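Notebook, September, 4:10 pm. Stacking rules for the hand-held gripper

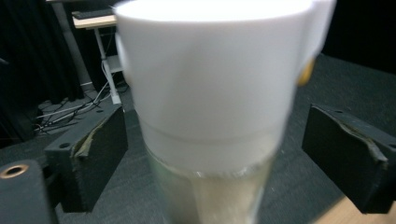

White mug sitting in the clear glass, jaws either side. Tape on both pads peeling.

Okay, the tape. Both jaws have it along the inner edge and it's frayed and curling on both, and I'd like us to finally write down when a pad gets redone, because right now the rule is "when somebody gets annoyed." Koen and I went back and forth over lunch and landed on this: look at the pads before every block of 20 demos, and if any edge has lifted, stop and retape both sides. Both! I know it's tempting to patch the bad one, but then the two faces grip differently and we're back to arguing over whose data is whose.

Nested items next. The Polora sheet says "one object per grasp" and doesn't say a word about a mug standing in a glass. Is that one object or two? Ea reads it as two and wants the label to name whichever one the jaws are meant to close on. Lemlem says log the stack as its own thing. I'm with Ea for now (sorry Lemlem), mostly so the Vistadel people can sort by object without guessing. So, for this month:

- name the target before you squeeze the trigger, out loud and in the log
- anything nested gets an N after the item name
- glass gets checked for chips by eye before it goes in the set, and again at the end
- cables off the floor wherever you walk, and I mean walk, not just stand

That last one is on me as much as anyone. There's a real nest of thin ones under the small white table and I've been stepping around it for ages.

Exposure: the top of the mug blows out when it's this close to the lens. Mebrat's draft for Lemma says to reject a clip if the target's rim can't be made out for more than 5 frames. Seems strict to me, white dishes would get hammered. I want to run it over the old batch (62 clips, some 30 of them with white stuff) before I sign off on it.

To ask Indira: does the N tag break her import script? And where did the new roll of tape go?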